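지원 요청 204 / 포스트소프(Postthorpe) 분해 셀
제목: RAM 분리 공정에서 간헐적 파지 실패, "그리퍼 정상" 판정 재검토 요청
접수: 2022년 12월 27일
상태: 재오픈

증상
메모리 모듈을 뽑는 단계에서 컨트롤러는 파지 성공으로 넘어가는데 모듈은 소켓에 그대로 남는다. 알람 없음. 로그에는 성공으로만 찍힌다. 야간에 400회를 돌려서 나온 로그를 첨부했으니 요약본 말고 원본을 봐 주기 바란다.

지난 답변에서 Imhof 측은 손가락 끝 패드 마모라고 했다. 5월에도 같은 답을 받았고 그때 패드를 갈았다. 증상은 그대로였다. 같은 부품을 또 주문하기 전에 근거부터 보고 싶다.

점검 1. 작은 물체 파지
그리퍼를 위로 돌려 세우고 검고 구겨진 작은 조각을 물린 채 손가락 정렬을 확인했다.
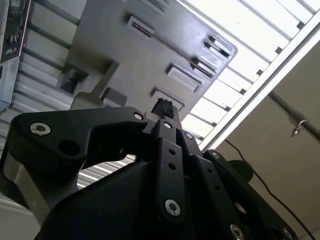 힘 설정은 60에서 시작해 단계별로 낮췄다. 어느 값에서도 컨트롤러 응답은 "물체 감지"였다. 문제는 아무것도 물리지 않고 닫아도 가끔 같은 응답이 온다는 점이다. 패드가 닳아서 생기는 현상이라고 보기 어렵다.

링크 볼트는 토크 렌치로 전부 다시 확인했고 풀린 것은 없었다. 손으로 흔들었을 때 유격도 느껴지지 않았다. 물론 손 감각이니 증거라고 우길 생각은 없다. 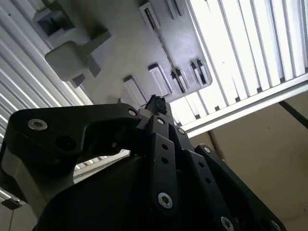 손가락 끝에 작은 검은 조각을 물린 상태, 상향 자세.

점검 2. 실제 작업 위치
Toscombe 비전 모듈을 의심하라는 의견도 있었다. 캘리브레이션을 3회 다시 했고 결과 파일은 매번 허용치 안이었다. 그런데 이 허용치를 누가 정했는지는 문서 어디에도 없다. 본체를 눕혀 놓고 저속으로 접근시키면서 손가락이 내려가는 지점을 봤다. 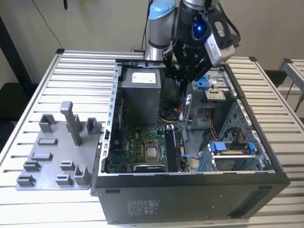

저속에서는 재현이 안 된다. 생산 속도로 올리면 다시 나온다. 케이블 간섭일 수도 있고 닫힘 신호를 너무 일찍 읽는 것일 수도 있는데, 지금 로그의 샘플링 간격으로는 둘을 구분할 수 없다. 펌웨어 업데이트로 "개선될 것"이라는 문구는 받았지만 무엇이 바뀌는지 변경 내역이 없다. 내역 없이는 올리지 않겠다.

점검 3. 기판 파지
폭이 좁은 회로 기판을 세워서 물리고 같은 신호를 기록했다. 손가락 폭 값이 기판 두께와 맞는지 보려는 것이었고, 이 조건에서는 폭 값과 감지 신호가 일치했다. 그러니 센서가 통째로 죽은 것은 아니다. 빈 손으로 닫힐 때만 어긋난다.

요청 사항
감지 판정에 쓰는 전류 임계값과 대기 시간을 공개해 줄 것. 답이 올 때까지 이 셀은 작업자 입회 하에만 돌린다. 모듈이 빠진 줄 알고 팔이 그대로 이동하면 보드를 긁는다.

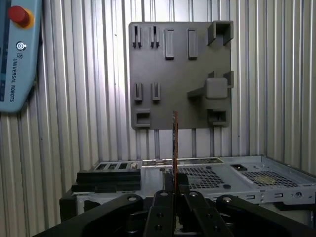 Ziltutstead 지원 데스크는 임계값이 공개 대상인지 내부 확인이 필요하며, 그동안 폭 값이 하한에 도달하면 파지 실패로 처리하는 조건을 프로그램에 추가해 보라고 회신했다. 패드 교체 권고는 일단 보류한다고 했다.

조건은 추가하겠다. 다만 우회책이지 원인이 아니므로 티켓은 닫지 말 것.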